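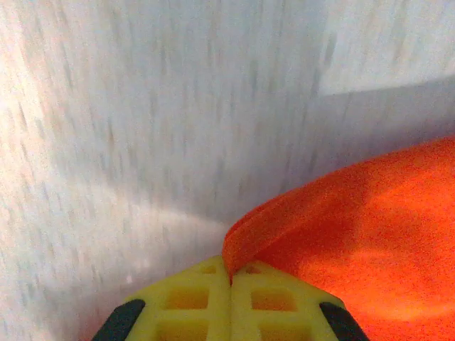

The pinch rule took up most of our morning, so I'm putting it first even though it was meant to be item three. Lorcan opened by saying that "gripped" means something different to each of us, and after ten minutes of us all talking at once I had to agree with him. From now on we write down what the wrist view shows and leave the guessing out. With the two yellow fingertips closed together and a sliver of orange showing in the gap between them, you log "closed, material between tips" and that's your lot. You don't log "held", and you certainly don't log "good hold" (I've done it, we've all done it). "Held" gets written only when the arm has lifted and the material has come up with it. Benedek wanted a third word for the in-between cases and we voted him down, kindly I hope.

Minutes of the working practice meeting, cloth handling, July 25, 2025
Rarura, Westitz site, upstairs room
There: Rozália Kocsis (chair), Benedek Szalai, Dezső Virág, Lorcan Phelan, and me, Orsolya Deák, taking notes and eating most of the biscuits
Sorry not to be there: the Plusedley people, who sent written comments

1. Last time's minutes

Agreed, with one fix. I'd put Dezső down as in favour of the shorter start-up check and he was against it. He still is. He asked me to write that he is very much against it, so there you go.

2. Two arms, one shirt

This was the lively one! Our draft rule said both arms must be clear of the cloth before either one starts a new move. Lovely and simple, but it makes any sort of two-handed fold impossible, and Dezső pointed out that we'd written a rule every operator would have to break before their first tea break. Rozália said a rule like that teaches people to ignore the page it's printed on, and I thought that was the best point of the day.

So the new wording is that one arm leads and the other follows, and the operator says out loud which is which before starting. The following arm may rest on the cloth. It may not pull until the leading arm has stopped. If they both pull, you stop the run, open both grippers, and write it up as a stop, even if the shirt came out beautifully.

We also talked about speed near fabric. Benedek had brought a chart. I couldn't follow all of it, but what we agreed is that the slow setting stays on for any move with cloth in the jaws, and for the first five runs with a new operator it stays on the whole time.

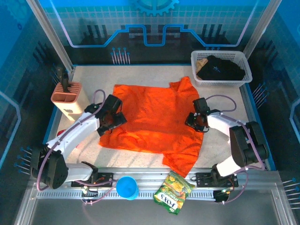 Who is allowed to reach into the cell while the arms are powered? Only the named operator for that run, and only after pressing pause and getting a spoken "paused" back from the second person.

Lorcan asked what happens if there isn't a second person, and the room went a bit quiet. Rozália's view is that you power down fully and take the extra minutes. Dezső agrees. Benedek thinks it'll be forgotten on busy afternoons and would like a proper interlock, so he's going to price one up with Bárány and bring the figures to us. Until then we go with Rozália's version, and I'll print it large.

3. What else is in the cell

We've been oddly relaxed about this in the written practice. There's a whole page on the cloth and one line on everything standing near it. The new text says the run sheet names each thing inside the cell that isn't an arm or part of the cell, in plain words: basket and what's in it, knife block, cup, snack bag, whatever there is. If something has moved or tipped by the end, you write that down too, and you don't put it upright until the end view has been saved.

Blades got their own paragraph. If a knife block is on the surface, the sheet must say so and say whether a handle is showing, and nobody lifts a knife out with the arms powered. Dezső wanted to go further and ask for blunt blades only. I'm with him on that, but Lorcan wants to see what the Plusedley comments say about props first (they run to 17 pages, and he's the only one of us who has got through them). Held over.

The front rail caused a small argument. Benedek says that anything sitting on it between the arm bases is inside the cell. Lorcan says it's on the border. We settled on inside - if an arm can get to it, it's inside, and it goes on the sheet.

4. Calling a fold finished

Back in February we said a run ends when the operator is happy with it. Well, Benedek is happy quite early and Rozália is never happy, so our end states have been all over the place. What we've got now is a short list for the end of the sheet:

Flat: the whole garment is spread out, wrinkles allowed.

Part folded: at least one fold you could point to with a finger.

Heap: folds and wrinkles going wherever they like, even if the outline happens to look neat. A rough triangle is still a heap.

Two people pick the word separately from the overhead view and then compare. If they differ, both words go in. No talking each other round!

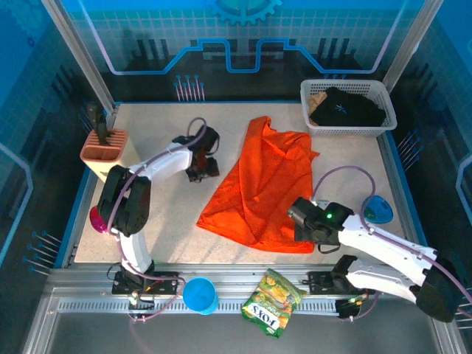 5. Jobs before next time

Rozália: rewrite section two with the lead and follow wording, and send it to all of us within seven days.

Benedek: interlock prices from Bárány. Also, please, the chart again with bigger labels.

Dezső: a draft paragraph on blades, blunt or otherwise.

Lorcan: boil the Plusedley comments down to 2 pages.

Me: new run sheet with the contents box and the end words, plus the large-print sign for the cell door.

6. Any other business

Lorcan asked if the spoken checks could be in any language so long as both people understand it. Agreed straight away. Dezső asked if we could start later next time, and that one wasn't agreed. We broke up for lunch with the blades question still open, and it'll be first on the next agenda.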